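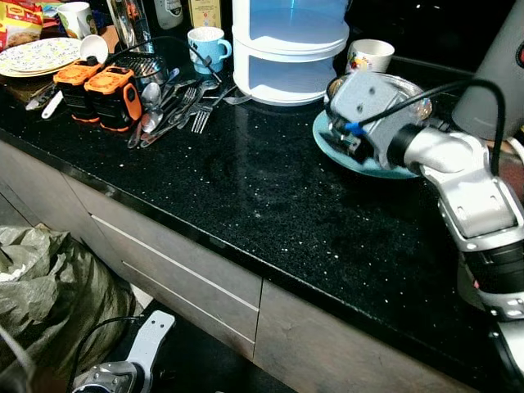 Black granite with fine white and silver flecks.

How to clean and reseal a granite benchtop

5 January 2019

Granite is sealed when it goes in, or it should be. The sealer wears out of the busy areas first, which in most kitchens means the stretch beside the sink and wherever food gets prepared. Resealing is a job you can do yourself in an afternoon. The bench needs to stay out of use overnight afterwards.

These instructions are for polished natural granite. Engineered stone doesn't need sealing, and marble needs gentler cleaners. If you don't know which one you have, look at the paperwork from the installer or ask a stonemason to check.

Check whether it needs doing

Very dense dark granites can go for years without a new coat, and a few never take sealer at all. Test before you buy anything.

Put a tablespoon of water on the stone in the spot that gets the most use. Leave it for 15 minutes, then wipe it off. If the stone underneath has gone darker, it has absorbed water and is ready for sealing. If it looks the same as the stone next to it, leave it alone and test again next year. Repeat the test in two or three places. Darkening can be hard to see on black stone, so crouch down and look across the surface towards a window, or hold a torch low against it.

Sealer put on stone that can't absorb it dries on top as a cloudy film. Removing that film is a lot more work than sealing.

What you need

Penetrating (impregnating) stone sealer, solvent or water based
pH-neutral stone cleaner
Methylated spirits
A plastic scraper or an old bank card
Four or five clean microfibre cloths, white if possible
A foam applicator or a folded lint-free cloth
Nitrile gloves
Masking tape and newspaper

We used Lukel Stone Guard, which comes in a 645 mL bottle. That was enough for two coats on an L-shaped kitchen bench with some left over for the laundry. Zarnlow and Amon both make a similar product. The Amon one is water based and has less smell, but it needs a longer wait between coats. Whatever you buy, read the label, and where it disagrees with this page follow the label.

For comparison, we were quoted $226 by a local stone care business to do the same bench. That price included the cleaning.

Clean the stone

Take everything off the section you are working on, including small appliances, and wipe out the corners where crumbs collect. Work in sections if you don't have anywhere to put it all.

Run the scraper flat across the surface to lift anything dried on. You will feel lumps that you can't see. Don't use a metal blade unless you are used to working with one.

Wash with the stone cleaner mixed to the strength on the bottle, then rinse with clean water twice. Cleaner residue is the usual cause of a patchy result. Ordinary dishwashing liquid leaves a film too, and if that is what you normally use, do a third rinse.

Skip vinegar, lemon juice and bathroom sprays. The granite may cope with acid, but it strips whatever sealer remains and can dull some of the minerals in the slab.

Oil marks

Oil shows as a dark patch that doesn't dry out. Mix bicarb soda with a little water to a thick paste, spread it over the mark and tape cling wrap over the top. Leave it for a day, then take off the wrap and let the paste dry fully before scraping it away. Old marks may need two or three goes. Don't seal over an oil mark, as you will have a hard time getting it out later.

Scratches and dull spots

Sealer will not hide a scratch. Light dullness on a polished top can sometimes be improved by hand with diamond polishing pads, used wet, starting at 1,000 grit and finishing at 2,000. Try it somewhere out of sight first. Bañez sells the pads singly, which is cheaper than buying the full set if you only need the two. Anything you can catch with a fingernail is a job for a stonemason.

Final wipe

When the bench looks dry, go over it with methylated spirits on a clean cloth. Open a window and turn off any gas burners and pilot lights before you start. Then leave the stone until the next day if you can. Water sits in the slab longer than the surface suggests, particularly around the sink cutout and along the joins.

Don't forget the edges. The front edge and the lip underneath take drips from the bench and get wiped far less often. Run your hand along the underside and clean off anything sticky, then check it with a torch, because the light under a bench is usually poor. If your installer left the underside unpolished, it will soak up more sealer than the top.
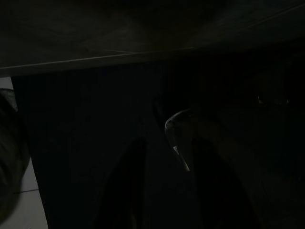
Apply the sealer

1. Tape along the cooktop, the sink rim and any timber or painted surface that touches the stone. Put newspaper on the floor below the front edge.

2. Do a test patch in a back corner. Apply a little sealer, wait the time given on the label, buff it off and look at it again after an hour. If it has changed the colour in a way you don't like, stop.

3. Put on gloves. Pour a small amount of sealer onto the stone and spread it evenly over an area you can comfortably reach, no bigger than a bath towel.

4. Keep the surface wet for the full dwell time, usually 5 to 10 minutes. Add a bit more to any part that drinks it in.

5. Wipe off all the excess before it dries. Use one cloth to pick up the bulk of it and a second, dry one to buff. Change cloths as soon as they begin to drag.

6. Move to the next area, overlapping the last by a few centimetres.

7. Wipe the front edge and the underside of the lip with a damp applicator and buff straight away so it doesn't run.

8. Apply the second coat once the waiting time on the label has passed.

If you find a hazy patch, wet it with fresh sealer, leave it for a minute and buff hard with a dry cloth. This works on the same day. After that you will need the maker's remover.

Drying

Keep water off the bench for 24 hours and oil off it for 48. Cloths used with solvent sealer should be spread out flat outdoors until dry before they go in the bin. Don't leave them bunched up.

Looking after it

Wipe up wine, oil and coffee soon after they are spilt. Use a neutral cleaner for everyday wiping and boards for cutting. Do the water test again in March each year, or any other month you'll remember.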